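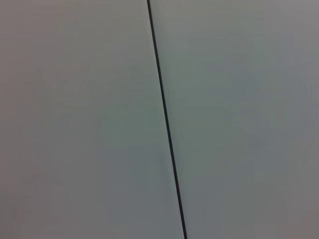 Two panels, one seam.

Quick one tonight because I've got boots to wash and a 7-ish start. Second week of vintage at Hnatiuk and I said I'd write every few days. Haven't. Sorry mum.

So. Grapes. The whites are nearly all in. Riesling off the top block came through clean, bit of sunburn on the western side of the rows but we dropped most of that on the ground before picking. Sugars good, acid still up there. The berries are tiny this year. Dry winter, then no rain to speak of after flowering, and the bunches just never filled out. Lovely flavour, not much juice. We pressed 3,566 litres from a block that normally gives a fair bit more and everyone stood there looking at the number on the board for a while.

Pinot next. Had a walk through it after lunch, chewing seeds and spitting them out like you do. Still a bit green down near the creek. Up the hill, brown and crunchy, ready. So it'll be 2 picks again, hill first, creek when it feels like it. Means cleaning everything twice. Fine. I like the hill fruit on its own anyway, and if the creek stuff stays lean it can go into the rosé and be perfectly happy there.

Other news, I finally opened the bottle from Rindari I've been carting between houses for years. Grenache. Label half gone, cork crumbled, had to pour it through a tea strainer. And it was great!! Faded colour, more orange than red at the rim, smelled like dried cherries and old tea and a bit of leather. Gone after an hour in the glass though, so if you have any left, drink it with dinner and don't muck about decanting. We had it with lamb chops and the last of the zucchini. Way too much zucchini at the moment.

Drove out to Jirkville on my one day off. People keep telling me to go and it's a long way on a bad road, but yes, go. Cold up there. You're over 1,047 metres at the top vineyard and my ears popped twice. The vines are own-rooted, all dry grown, and the rows run whichever way the hill let them. Tasted through the chardonnays in the shed with my coat on. The plain one, the cheapest, was my favourite, really salty and sharp. The barrel one tasted of barrel. Came home with a mixed dozen and a jar of quince paste that didnt make it to the highway.

Ferment stuff for those who asked:

Wild on the riesling, no yeast added so far, ticking along slow. Smells like pear drops in the morning and nothing much by night. One tank was sulking at the start so we let it warm up a couple of degrees and it got going. Skins on a small batch for 20 days, or thats the plan, I'll taste and see. Last year I left it too long and it was like sucking a teabag.

Also I've switched to Unadano gloves for the sorting table, if anyone's still wearing the thin blue ones. They don't split when you grab a cane. My hands are still purple. Hands are going to be purple until winter.

Pinot notes when I have some. Probaly late. If you're up this way in July come and taste it out of barrel, bring cheese, the hard kind.

Right, boots.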